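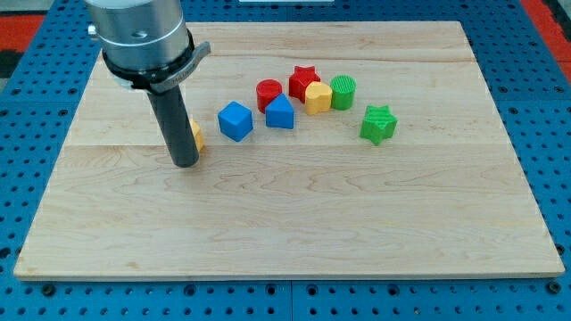
Fig. 1. Maple board on the perforated work table.

Property Claims After the Fighting: What I Learned From the Grolen Files
Term report, submitted 2022-02-28

I picked this topic because I thought it would be the easy one. Everybody in my seminar wanted the big war crimes trials, and I figured claims over houses and sawmills would be quick reading. Wrong! The Grolen claims panel left behind 418 decisions, and I got through the ones from the town of Minja before I ran out of term.

The basic question is always the same: a family leaves in a hurry, somebody else moves in, and seven years later both have papers with stamps on them. The panel gave the first owner the stronger claim, but the second family got up to six months to find another place. On paper that sounds fair. In Minja it mostly meant two households angry at the same office.

The case I spent the most time on is the Warex sawmill. It was sold twice during the fighting, the second time to a company called Trideo, and the panel threw out both sales as made under pressure. I agree with that part. What I don't get is why the workers' claim for back pay was sent to a local court — it took over two years just to get a hearing date there.

I still need to read the appeal, which was filed in June and runs longer than the ruling itself.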